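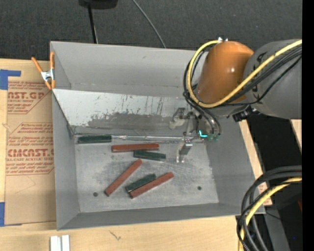 Red and green bars in the grey bin, with the gripper over the panel at the back.

Home | Guides | Open Days | Contact

How to run a bin-picking demo for visitors
By Blair Ritchie
17/01/2022

We had 268 people through the Jerncombe workshop at our June open day, and the bin was the stop they stayed at longest. These are the steps we follow now.

1. Clamp the bin to the table before anything else. A spring clamp on the wall will do. Push the bin by hand and check that it stays put.

2. Use plain bars in two colours and two lengths. Ours are long red ones and shorter green ones. People at the back can tell them apart.

3. Drop the bars in at angles and let a few touch. A tidy row is dull to watch. Lewis Geddes likes to let a visitor do the dropping, with the arm stopped and the key out.

4. Run the arm at 30 per cent speed. Visitors can follow each move, and there is time to talk over it.

5. Say what is going to happen before the arm moves: which bar, which colour, where it will go.

6. If a pick misses, let it try again once. After that, stop the arm, stir the bars and start over.

7. Keep the barrier 400 mm further out than your normal line. Children lean.

Allow time between groups to check the cables along the arm for rubbing. Pravesh Kruger has the checklist if you need a copy.

30 shares | 4 comments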